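Speaker notes – "The spares drawer and other crimes"
Stores and maintenance session, 26/03/2019

Slot is before lunch, so keep it moving. Don't read the slides out.

SLIDE 1 – Title
Say hello. Say where I'm from (Tisov, the panel shop, the one with the bad car park). Mention that I have been asked to talk about pushbuttons and was given a choice of slots, which says something about demand.

SLIDE 2 – The drawer
Ask for hands: who has a drawer at work marked MISC? Leave the hands up. Who has 2?
Ours held 2,182 loose parts when we tipped it out in November. It had been described in the stock system as "switches, various", quantity one. One drawer, so fair enough.

SLIDE 3 – What it cost us
The Stindell job. We bought 66 new red mushroom heads with a perfectly good heap of them sitting under the bench. Pause here. Purchasing will be in the room and they like this bit less than I do.

SLIDE 4 – On the belt
Let them look before talking.

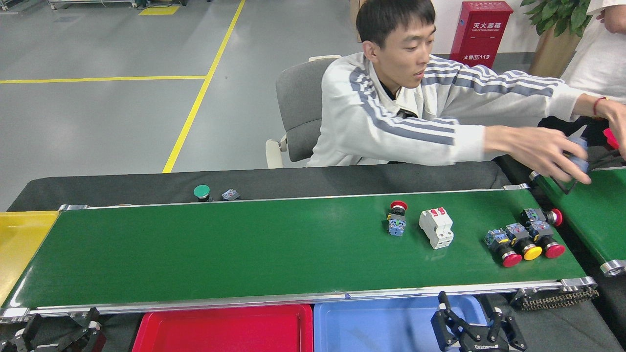
Slide 4: Pushbuttons and a circuit breaker on the green belt, with the coloured trays below.

Ask which tray the breaker goes in. Somebody will say red, on account of the toggles. Let them have it, then move on to why colour is a terrible first question. A red head tells you what the operator will hit. It tells you nothing about the block underneath, and the block is what you'll be swearing at later.

Point out the little grey-and-blue body at the back, next to the green button. No coloured cap. Under the old rules that was "incomplete" and went in the skip. Under the new ones it's a switch body and gets its own line on the shelf.

SLIDE 5 – The order we sort in
Type of device first. Then the contact block. Then head shape. Colour last, even though it's the only one anybody can do from across the room.
Breakers never share a tray with buttons. We learned this at Danko and I'll tell the story if there's time – there won't be.

SLIDE 6 – Labels
Show the Stiltov label next to ours. Theirs can be read. Move on quickly.

SLIDE 7 – Questions
Likely one: "Do you test the old ones?" Yes, every contact, before it goes back on a shelf.
Other likely one: "Is the MISC drawer gone?" Say it's under review. Handouts are by the door, and please bring the sample buttons back.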